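Droltemum 汉塞德(Hanside)包装厂招聘:示教操作员(原手工装盒岗位转设)
职位编号:1203
工作地点:Hanside 厂区二楼,装盒车间东侧
用工形式:全职,两班制
隶属项目:Jamarlow

Droltemum 从今年春天起把洗护礼盒的一部分装盒工作交给机械臂。机械臂的动作要由人先做出来,操作员手持夹爪,把取放香皂、摆正皂盒一类的动作一遍遍做给系统记录。这个岗位现在对外招人,也接受厂内员工转岗申请。 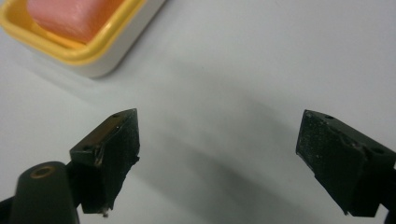
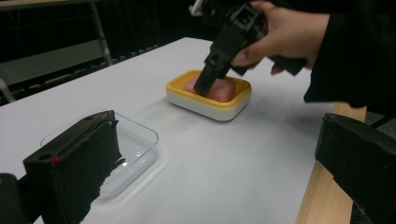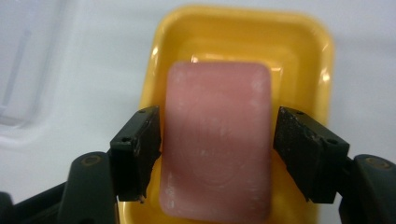

装盒线上一位老员工在春季说明会上提出,她在线上做了多年,最担心的是把手上的功夫教给机器以后,自己的位置还在不在,厂里应该先把这件事讲明白,再来招人。她还说,如果转岗以后计件奖金没有了,收入怎么算,也要写在纸上。

这两个问题当时没有当场答全。下面的内容按说明会之后定下来的办法写,岗位待遇和转岗安排都在里面,应聘者和厂内申请人看到的是同一份。

一、车间现在的情况

礼盒装盒原来全部由人工完成。一条线上有人开盒,有人放内托,有人放产品,有人检查封口。Görtz 封口机用了多年,只管最后一道,前面各道都靠手。

Jamarlow 项目先动的是放产品这一道。瓶装产品形状规整,机械臂较早就能接手。香皂、软管和小件赠品难一些,滑、轻,同一个批次里的尺寸也有出入,目前仍是人工和机械臂各做一部分。开盒和放内托今年不动。检查封口由人负责,今年不动,明年也没有改动计划。

机械臂上线以后,放产品这一道需要的人少了,检查、补料和处理卡料需要的人多了。另外新设了示教操作员,就是本次招聘的岗位。白班和晚班都有,晚班人数较少。

二、工作内容

1. 按当天的任务单,用手持夹爪完成指定动作并记录。任务单上会写明物件、起始位置、目标位置和需要重复的遍数。
2. 每一遍开始前把物件摆回起始位置。任务单要求变换摆放角度的,按要求变换。
3. 动作做坏了要标出来,不要删。掉落、夹偏、夹住后滑开都算。标注用平板上的三个按钮完成,不需要打字。
4. 每班开始和结束时检查夹爪:两指是否对齐,指面有没有松脱,螺丝有没有退出来。需要更换指面的填单,由设备组更换,操作员自己不拆。
5. 擦台面,收物件。皂类容易留粉末,换任务之前台面和指面都要擦。
6. 每周参加一次碰头会,和装配线、设备组一起看机械臂在线上的表现。哪些动作在线上做不好,由操作员判断是示教时的手法有问题,还是物件本身变了。
7. 线上缺人时支援检查封口岗,每月不超过四个班次,支援时间按检查岗标准计薪。

第六项占的时间不长,但在考核里占的分量比较重。装过礼盒的人一般很快就能看出机械臂为什么夹偏,比如皂盒摆得太靠外,或者新一批香皂的边比较圆。这类意见会直接改到任务单上。

三、一个班的安排

白班早上七点到下午三点半,中间有半小时吃饭,不计入工时。晚班下午三点到晚上十一点,同样半小时吃饭。两个班重叠的半小时用来交接。

到岗以后先看交接本,再领夹爪。夹爪编号写在柄上,谁领谁签。上午一般做两到三个任务,下午做一到两个。连续操作四十五分钟要停十分钟,平板会提示,提示之后必须放下夹爪。这十分钟可以坐着,可以离开工位,不安排别的活。

工位是独立的白色台面,高度可调。坐着做、站着做都可以,同一个任务里不要换姿势,换了会影响记录。台面上只留当前任务用的物件,水杯和手机放在后面的架子上。

四、任职要求

必须具备:
年满十八周岁。
双手灵活,能长时间做重复的精细动作。左手为主的也可以,厂里有左右手通用的夹爪。
能看懂中文任务单。
能适应倒班,每两周轮换一次。
对香精、皂粉没有过敏反应。入职体检会问到这一项,请如实填写。

有以下经历的优先:
在包装线、装配线或分拣线做过一年以上。
做过质检,习惯写交接记录。
带过新人。

不要求会编程,不要求懂机器人,学历不限。有机器人专业背景的人也可以报名,面试时按同样的标准打分,试做环节不能免。

五、待遇

基本工资按厂内三级操作岗执行,比原手工装盒岗高一级。培训期间另发补贴每月 1420 元,随工资发放,培训期两个月。晚班有夜班津贴,标准与装盒线相同。

本岗位不设计件奖金。示教做得快不等于做得好,按件算容易让人赶。原来的计件部分改为固定岗位津贴,每月发放,数额写进合同附页。厂内转岗的员工,以转岗前十二个月的平均收入为准,头一年收入低于这个数的由厂里补足。第二年起按岗位标准执行。

社保和公积金按规定缴纳。工作餐每班一顿。厂车有两条线路,经过老城汽车站和河东小区,晚班下班也有车。住宿名额有限,要住宿的请在报名表上注明,按报名先后安排。

六、关于岗位去留

说明会上问得最多的是这一部分,这里把已经定的和没有定的分开写。

已经定的:
放产品岗减少的人数,先用内部转岗消化,去向有示教操作、检查封口、补料三类。项目期间不因机械臂上线解除任何一份在期合同。转岗需要本人书面同意,不同意的留在原线,班次可能调整,调整前提前四周通知。
示教操作员的合同首签两年,到期续签按考核结果定,标准与厂内其他岗位一致。
检查封口岗保留人工签字。机械臂装的礼盒和人装的礼盒走同一张检查台,漏放和错放记在线上,不记在检查员个人名下。

没有定的:
香皂和软管这两类,如果机械臂都能稳定接手,示教操作员以后还需要多少人。设备组的看法是新品不断,示教一直会有;生产部认为到那时人数会减少。两种意见都写在这里。这件事每半年和员工代表谈一次,谈的结果贴在食堂外面的公告栏。
开盒和放内托以后会不会上机械臂,目前没有计划,有计划时按上面的办法提前通知。

七、记录与个人信息

手持夹爪上的摄像头会拍到台面、物件和夹爪,有时也会拍到操作员的手和袖子,偶尔会有旁边的人入镜。这些画面用于训练机械臂,存放在厂内的服务器上。

画面不用于考勤,不用于计算个人速度。出现人脸的画面在入库前要处理掉。操作员可以申请查看自己班次的画面,向班组长提出即可。工作时请穿厂里发的工作服,戒指、手链、手表取下来放进储物柜,既防止勾住夹爪,也免得个人物品留在画面里。

工位区不收声音,聊天正常聊。

八、培训

培训期两个月,分成三段。

第一周在装盒线上跟班,外面来的人和厂内转岗的人都要跟。厂内转岗的人跟自己没做过的那一道。

第二周到第四周学用夹爪。先练空手开合,再练夹硬的东西,后练香皂这样又滑又有弧度的。夹爪的两指没有手指的感觉,开始的时候用力普遍偏大,皂面容易留下压痕,练习用的香皂是专门留出来的次品,夹坏了没有关系。这一段结束时有一次试做,由带教的操作员打分,不合格可以再做一次。

第二个月独立上工位,每天下班前和带教一起看当天的记录,挑出做坏的几遍,说说是哪里的问题。

培训期内觉得不合适的,外来人员提前三天提出即可离职,工资和补贴按天结清。厂内人员可以回原线,原来的级别不变。

九、身体负担

这份工作比站线轻,但手腕和拇指用得多。用过一段时间的同事反映比较多的是拇指根部发酸,通常在换任务之前那一阵明显。厂里的做法是限制连续操作时间,一天之内不把两个开合频繁的任务排在一起。柄套有两种粗细,请在培训时都试一试,选定了登记在夹爪柜上。

有腱鞘炎或腕部手术史的,报名前请先问医生。面试时提出来不影响评分,我们会一起看检查封口或补料岗有没有空缺。

十、报名方式

厂内员工:到班组长处领转岗申请表,填好交到人事窗口。申请转岗不需要现班组长批准,班组长只签收。

外部应聘:请把姓名、联系方式、工作经历和可以到岗的月份写在一页纸上,送到 Hanside 厂区门卫室旁的招聘窗口,注明职位编号 1203。也可以拨打厂区总机转 1199,工作时间上午八点半到下午五点,中午有人接听。

报名在五月底截止,六月安排面试,七月到岗。人数招满会在公告栏和厂门口同时贴出来。

面试分两部分。先谈话,二十分钟左右,主要问以前做过什么活、遇到线上出问题怎么处理。再试做半小时,用手持夹爪把香皂从盒里取出来,再放回去,旁边有人教。试做看的是稳不稳,能不能发现自己哪一遍做坏了,不看快慢。请穿袖口合身的衣服,指甲剪短。

来面试的交通费凭票报销,限本市范围。没有录用的也会接到电话通知,通知里会说明原因,愿意的可以留下资料,检查封口岗秋天还要招一批。

十一、常被问到的几件事

夫妻两人都在厂里,能不能排同一个班?可以申请,示教岗和装盒线的班表是分开排的,不保证每次都能对上。

转到示教岗以后还能不能回装盒线?可以,转岗满半年后提出申请,有空缺即可回去,工资按回去的岗位算,收入补足的办法到此为止。

工龄怎么算?厂内转岗连续计算。

Jamarlow 项目结束了怎么办?合同是和 Droltemum 签的,项目结束不影响合同期限。

五十岁以上能不能报名?能。目前在岗的操作员里就有从装盒线转过来的老员工,试做合格就可以。

需要看现场的,报名时说一声,每月中旬下午两点有一次参观,从装盒线走到示教工位,再到检查台,全程一个小时。请穿平底鞋,鞋套在门口领取。

Droltemum 汉塞德包装厂 人事组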